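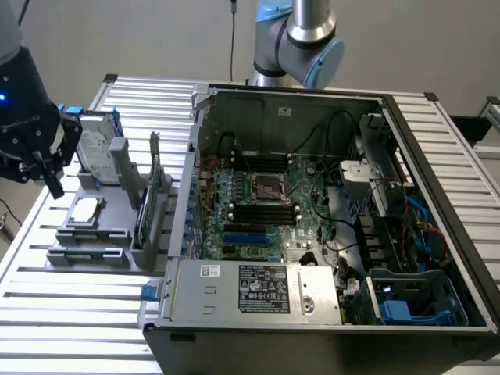
Written by Kai Harms | Last changed: October | Section 4 of the Grinono guide

4. First set-up of the shared file box

Read section 3 first if you haven't picked a machine yet. Any old desktop will do. Allow 60 minutes, most of it waiting.

Before you start

Old desktop, keyboard, screen (only for today)
Network cable, long enough to reach the router
Grinono on a USB stick
Pen. Write the password down, on paper

CAUTION: the installer wipes the whole disk. Holiday photos, tax stuff, all of it. Copy off first, then open a few of the copies and check them.

4.1 Where to put it

1. Pick a spot near the router. Not the airing cupboard.
2. Leave a hand's width behind for air.
3. Plug straight into the wall. No daisy-chained extension leads. 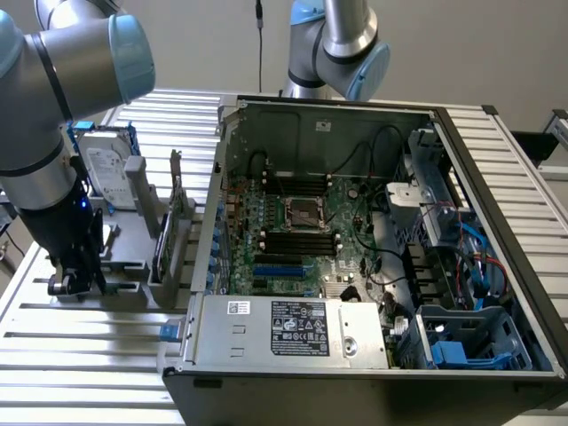
Dust is the main thing with second-hand machines. Do it now, before it gets wedged behind a bookcase for years. Shut down, unplug, wait a minute. Lay the tower on its side with the side panel off, same as the one shown, so you can get at the whole board and not just the bit by the door. Soft brush, short puffs of air, hold the fan blades still. Touch bare metal on the case before putting your hands in.

Note: if a cable comes loose, push it back now. Much harder to guess later.

4.2 Installing

1. Panel back on, screws in.
2. USB stick in, power on, choose Start from USB. Which key gets you there depends on the maker. Try F12, then F2.
3. Choose Simple. Ignore Advanced.
4. Name the box. Short, no spaces.
5. Set teh password. Twice.
6. Wait. The bar sticks at 82 per cent for ages. Leave it alone.

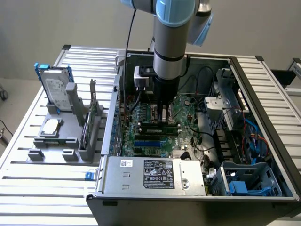 7. Remove the stick when asked, press Enter. The address comes up on screen, write that down too.

If you get error 812, the network cable isn't in properly. Reseat both ends and press Retry. No need to start over.

4.3 Adding people

1. On your laptop, type the address into the browser.
2. People, then Add. One name per person, don't share logins.
3. Set a limit for each. 500 GB is plenty for most homes, less for the kids.
4. Tick Read only for anyone who deletes things by accident.

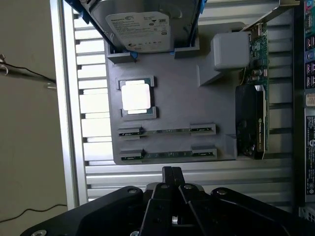
5. Log in as each person and save a test file. Delete it afterwards.

4.4 Backups

CAUTION: one box is not a backup. You need a second copy somewhere else.

1. Plug in an external drive, go to Copies, press New.
2. Choose Nightly. Start time 2 am unless somone works late.
3. Swap drives monthly, keep the spare at a relative's.

Moving over from Tindadico? Do section 6 before adding any files, the folders wont match otherwise.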